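Wesumthorpe Shared Kitchen
Report to the Hayat Fund on the second grant period
Prepared by Belmiro Carvalho, 6 May 2023

The kitchen counter and sink were the main items in this period. The butcher-block top is in, with the double stainless-steel sink set into it, and the kitchen has been in daily use since December. The work was done by Rullow Joinery and came in within the amount you approved.

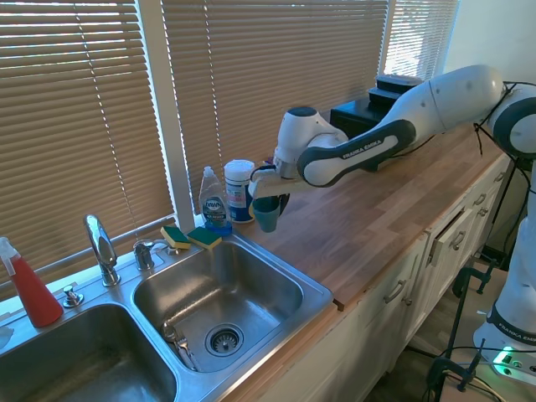
Report No. 3

Washing up was the weak point in our last report. Cups and cutlery were left in the basins overnight and the morning group had to clear them before starting. We now ask each group to finish its own washing up and wipe the counter before handing over the key. Dish soap, sponges and disinfecting wipes are kept out by the sink - they used to be locked in the store room, and people went without.

Thanakorn Thepsuriya runs the evening cooking course. It has 8 places and all are filled. In total 40 residents have signed the kitchen agreement, most of them from the Trostley side of the estate. 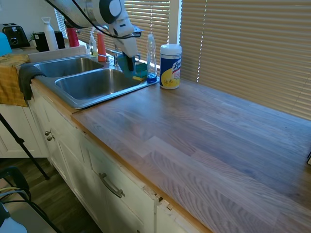 The sink and counter, with cleaning supplies.

Two things are outstanding. The wooden top needs oiling again before winter, and we had not put this in the budget. We have asked Rullow for a price and will send it on when it comes. The shelf over the counter has not been started, so the toaster and other small items are staying on the countertop for now.

Spending on supplies is slightly under plan. We would like to move the difference to the oiling work and ask for your agreement in writing. The receipts are attached in date order.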